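Garnomar opened its simulation office to visitors in October, and the engineer who led the demonstration agreed to go over it again afterwards for this write-up. She asked to be identified by her job only.

The office has desks, two wall screens and very little hardware. Most of the work is done on a simulated arm at a simulated table, and that was what visitors had been invited to watch.

"People come in and ask where the robot is," she said. "I point at the screen. We do own one, but it is at the Vorner site and it is usually busy."

The task on show was tabletop sorting. The software is given an instruction in plain English, such as putting the card in the bowl, and has to find both items, plan a path and complete the move. Each batch contains 1,000 layouts, with the items placed differently in each. A batch runs overnight and the failures are sorted by cause the next morning.

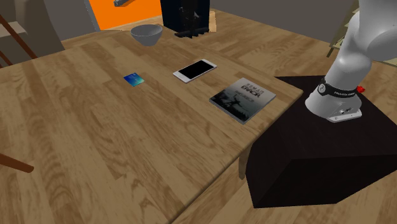 *Simulated sorting task: card, phone, book and bowl on the table, with the arm on its pedestal at right.*

I asked why the items were so ordinary. She said they had been picked for their shapes. "A card is the worst thing on the table. It is flat, there is almost nothing to get hold of, and if the height estimate is slightly off you press into the wood. A bowl is easy by comparison. You go for the rim."

The phone raises a different problem. A dark screen on a real phone reflects the lights above it, and depth sensors often return poor data there. The simulator can be set to copy that fault, though she described the copy as "approximate, and a bit too tidy".

Visitors were shown 60 runs at normal speed. She would not give a success rate for them, on the grounds that a sample of that size says little. The team reports results only after 2,000 runs, using layouts kept out of development.

Contact is the weak point. Gisler, which supplies the physics package, has changed its friction model twice, and each change meant repeating the earlier tests. "Sliding is still wrong for thin items. We know in which direction it is wrong, so we can allow for it."

The next stage is a comparison with the physical arm, using a table set up to match. Omura will do the measuring. She expects the grasping figures to drop and the planning figures to stay where they are.

The office plans another open day once that comparison has been written up.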